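Household Linens and the Spring Changeover

Apr 15, 2024

The household at Endden changes over its bedding and table linens twice a year, in the spring and again at the end of August. This post sets out the practice as it now stands. It replaces the notes published here when the family still lived in Dustemby, where storage was more generous and the laundry room had a window.

Sorting

All linens are brought to the upstairs landing and sorted by use before any decision is made about keeping them. Sheets, blankets and table linens are treated as separate groups. Items with torn hems go to the mending basket. Items that have worn thin at the center are cut down for cleaning cloths, with the exception of the three tablecloths that came from my grandmother, which are retained regardless of condition.

The previous rule required that every set be complete in order to be kept. That rule has been withdrawn. A good flat sheet remains useful after its fitted partner has failed, and the guest room has been made up with unmatched linens for two winters without complaint.

Gray and peach continue to be the main colors for the bedrooms. White was discontinued when we left Dustemby. 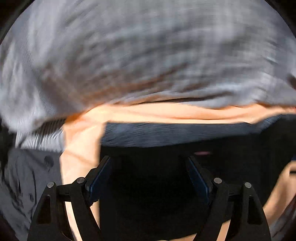
Washing

Everything is washed before storage, including items that were not used during the season. Cottons are washed warm and blankets cool. Detergent is measured at half the amount printed on the box, as the water in Endden is soft and a full measure leaves the towels stiff.

Drying is done outdoors when weather allows. The present line was put up by Savvas Antoniadis, our neighbor, and holds eight double sheets if they are hung by the short edge. Heavy blankets are dried over the railing - the line sags badly under them.

Storage

Folded linens are placed in the Vodard cabinet on the landing. Its shelves are 90 centimeters wide, and a double sheet folded in thirds and then in quarters fits two across. Winter blankets go on the top shelf with cedar blocks, which should be sanded lightly each spring to bring back the scent.

Plastic bags are no longer used. Old pillowcases serve the same purpose and allow the contents to breathe. Each is labeled with a paper tag giving the bed size and the room.

The table linens remain in the dining room chest for the present. The lower drawer sticks in humid weather and should be pulled from both handles.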